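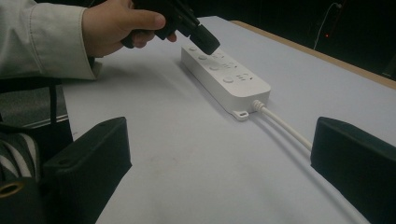
# Workshop tips: plugs, power strips and picking a gripper

Plugging something in is my favorite test for a gripper, and I will happily talk anyone's ear off about it! You need grip, you need aim, and then you need a decent push at the end (which is where most setups fall apart). I've spent a lot of bench evenings on this since January, mostly with a Morlow two-finger hand and a Tonodov one, and these are the habits that stuck.

## Setting up the bench

- Fix the strip down before you start. If yours has a screw tab on the end, use it. Otherwise a clamp does fine.
- Do every practice run on a dead strip. Pull its cord out of the wall and leave it out until you've put the gripper away. A switch on the strip doesn't count.
- Set the strip at an angle to the bench edge now and then. A controller that only copes with square-on sockets will look brilliant until you move house.
- Route the cord away from the side your gripper comes in from. I caught mine 3 times in one evening.

## Try it by hand first

Have a person do the job slowly while you hold the gripper nearby and watch through its camera. You find out so much this way! Where do the fingers sit on the plug body? Does the thumb block the view of the slots? Onni Rautiainen got me doing this, and I now do it before writing a single waypoint.

## Morlow or Tonodov?

The Morlow weighs 652 grams and has big blocky fingers. It holds a fat plug beautifully and hardly slips when you push, but the fingers hide the socket for the last little bit, so you're steering on memory. The Tonodov is 210 grams lighter and sees much better past its own fingertips, though a round plug body will roll in it unless you add a strip of rubber. I love them both, and for sockets I reach for the Morlow.

## Camera and controller

White plastic is hard on cameras. Turn the exposure down until you can pick out the slots, even if the rest of the room goes dark. A desk lamp off to one side helps a lot, because the slots get a bit of shadow in them.

For the controller I went from the Mahmoud board to the Fusik one and it was a treat. The Fusik lets you cap the push force separately from the grip force, so you can squeeze hard and press gently. Start low, go up a notch at a time, and stop the moment the strip starts to creep.

## Small stuff

- Wipe the finger pads with a barely damp cloth and let them dry.
- Mark the plug body with a dab of paint so you can tell when it has twisted.
- Keep one cheap plug just for practice. Mine has been through 800 insertions and the pins are still straight.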